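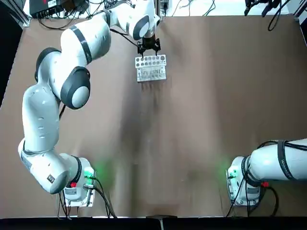 Test tube rack with two rows of different hole sizes: what goes where?

Posted in Lab Supplies & Storage

Nikau Stubbs

I take care of the supplies for a small teaching lab and have inherited a number of white plastic test tube racks with no paperwork. They are the block type: a top plate with two rows of round holes, and the holes are not all the same diameter. There is no maker's name on mine that I can find.

Things I would like to know:

1. Is there a standard set of diameters for this kind of rack, or does every supplier pick their own?

2. Our 13 mm glass tubes stand in the small holes without trouble. In the larger holes they lean far enough that the rims touch. Is that acceptable for short-term standing, or should they never go there?

3. Can I autoclave these? I don't know which plastic it is. The body lets a little light through, the top plate less so.

4. The racks get moved from the prep table to the sink and back all day. Students lift them by the top plate at one end. Two plates have started to separate from the body. Is there a correct way to lift them?

I have a budget request due in December, and if the answer is "replace them all" I would like to put it in then. The stock list from Goodwin has 300 tubes on it, in two sizes, 13 mm and 16 mm. We never have more than a third of them out at once.

Angharad Bellis

Taking your points in order.

Diameters. No single standard for the rack. Tubes are sold by nominal outside diameter (10, 12, 13, 16, 18, 20, 25 mm and so on) and rack makers drill or mold to suit, with some clearance. A hole sold as "for 16 mm" can measure anywhere from a bit over 16 to nearly 18. Measure yours with calipers. Take each hole in two directions, as old plastic goes oval. Write the size on the end of the rack in lab marker and cover it with clear tape.

Leaning tubes. Acceptable for empty tubes drying or waiting. I would not do it with anything in them. A leaning tube gives a false reading if you are judging volume by eye, and with rims touching, a drip on one ends up on its neighbor. If you have to use the large holes for 13 mm tubes, O-rings slipped over the tube just under the rim will center it. Buy them by inside diameter, slightly under 13, and check that the outside is wider than the hole.

Autoclaving. Don't go by looks. Polypropylene is usually somewhat cloudy and takes a normal 121 °C cycle. Polystyrene can be clear or white and will warp. Polyethylene can look a lot like polypropylene and will also deform. Look on the underside for a recycling mark: 5 is polypropylene, 6 is polystyrene, 2 and 4 are polyethylene. If there is no mark, treat the rack as not autoclavable and disinfect it chemically. Even a 5 only tells you about the part it is molded into. Where the top plate is a separate piece it may be something else.

Lifting. Hold the body across its narrow width, near the middle of the long side, and keep the rack level. Lifting by one end of the plate puts the whole load on the joint at that end. For a loaded rack use two hands, one at each end, fingers under the base. Set it down flat. Do not land one edge first, because the tubes jump.

The two that are separating: take them out of use with liquids now. If the plate snaps in, check the tabs. If they are whole, it can go back together. If it was glued, solvent cement works on polystyrene but not on polypropylene.

I would not replace the lot. Sort them by measured hole size, discard the cracked ones, and request enough single-size 16 mm racks to cover what you use in a session.

CirkovholmPrep

Agree with most of the above. We had Sesow racks and now Fludow, and both have worked for us. Mixed-hole racks are fine for a prep table where you have different tubes out together. They are a nuisance for students, who put a tube wherever it drops in.

Can't help on the autoclave. We soak ours in detergent and rinse them. Leave them upside down to drain or water sits in the bottom.

Nikau Stubbs

Thank you both. Checked the undersides. 9 of them have a 5 and the other 4 have nothing, so those are marked "NO AUTOCLAVE" on both ends. The small holes measure 13.8 mm and the large ones 17.5 mm. One of the loose plates had whole tabs and pressed back on. The other had a tab missing and has been thrown out.

I will order O-rings and see how they hold up to washing.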